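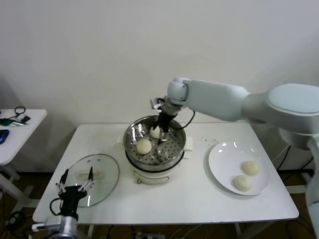 No. 57

Chores and the State of the Machine

Readers of this blog have written more than once since June to ask whether I still hold the view I set out then, namely that a household machine capable of ordinary kitchen work is further away than the trade press suggests. I do, with some amendments. The present entry sets out what has changed in my thinking and what has not. As before, the opinions are mine alone and do not represent those of my employer.

The chore under consideration is a modest one. Cooked buns are to be moved from an electric steamer to a plate. Most households that own a steamer ask this of a ten-year-old, with a word of caution about the hot rim. It requires no recipe, no knife and no judgment about seasoning. It was proposed to me by Inger Kjærgaard, with whom I have corresponded on these questions for some time, on the grounds that a task should be judged by what can go wrong in it and that a bun can go wrong in a surprising number of ways.

A bun is soft. If it is held too firmly it keeps the mark, and if it is held too lightly it falls back. The skin of a freshly steamed bun will cling to whatever it has been resting on, and a straight upward pull may leave the bottom behind. The basket has a wall, so the hand must come from above and must leave the same way. Two buns placed close together will stick to each other. A person corrects for all of this without noticing, largely through the fingertips, and most grippers of the two-finger type have very little that could be called a fingertip.

The lid deserves a separate paragraph. Clear glass is a poor subject for a camera, which tends to see the table through it, and a depth sensor may report nothing at all where the glass is. Steam makes the matter worse. A lid also has to be put somewhere, and the place chosen for it must not be the place where the plate or the second arm is going to be needed. I have watched people set a lid down in the sink, on a chair and on top of the bread. All of these are acceptable solutions for a person. I am not aware of a general rule from which a machine could derive them.

Mebrat Derese, who spent 5 years on the packing line at Bridwood before moving into training, takes a different view from mine, and I promised to report it fairly. Her position is that the shop floor has already answered the question. At Bridwood, she reminds me, machines have been placing soft rolls into trays for longer than she worked there. They use suction or broad padded jaws, the rolls arrive in rows, and the trays never vary. She considers the home to be the same problem with poorer lighting.

I do not accept this entirely. The Bridwood line works because the building was arranged for it. The rolls cool to a known temperature before anything touches them, and a tray that is out of place stops the belt. A kitchen table offers none of these courtesies. The plate is wherever it was put down, and a bun rolls as it likes. When the task is finished the same machine is expected to go on to the cups, the cutlery and the crumbs, with the same two fingers.
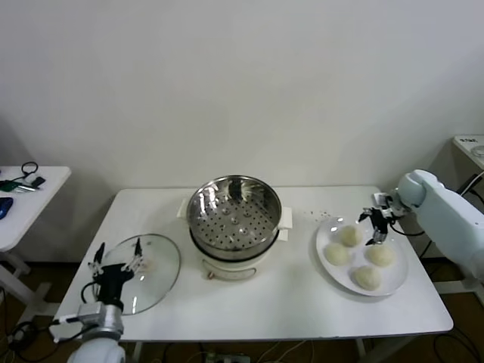
Four buns on the plate, with the steamer basket and glass lid alongside.

On one point Ms. Derese has persuaded me. I wrote in June that a single arm would be sufficient for most kitchen work, and that a second one was an expense few households would tolerate. I withdraw that. Opening a container and emptying it are two jobs that people commonly do at once, and even where they are done in turn, an arm that must cross the whole table between them loses time and invites collisions. One arm for the lid side and one for the plate side is a sensible division. It is also how my grandmother stood at the stove — left hand for lids, right hand for everything else.

The matter of cost remains. A figure of some 3000 dollars is often mentioned as the price at which a family might consider such a purchase, roughly in the class of a good range. I have seen no two-armed machine offered to households at that price. Egilsson and Flurel have both been mentioned to me by readers as firms to watch, and I have written to each of them with the same short list of questions. Should they reply, the answers will be printed here in full. I would add that price is only part of the expense. A machine that needs its own table, its own patch of wall and its own supply of cords is asking for a room, and many apartments do not have one to give.

There is finally the question of what should count as success. Demonstrations are generally judged by whether the object reached its destination. I would ask for more. Was the bun fit to serve? Did the basket stay where it was? Could the person of the house have used the other end of the table in the meantime? Ms. Kjærgaard would add cleaning, and she is correct to do so, as the fingers of any machine that handles food must be washed and most are not built to be.

My present answer is therefore as follows. Machines can do parts of this chore under arranged conditions, and the parts are growing larger. They cannot yet be left alone with it in a home. I expect the shop floor to remain ahead for a good while, and I expect laundry to be harder than food, for reasons I will take up in a later entry on the Plalelau folding trials.

Correspondence on this entry may be sent to the usual address. Letters on the subject of dishwashers have been received and will be answered in turn.

Posted 2018-08-28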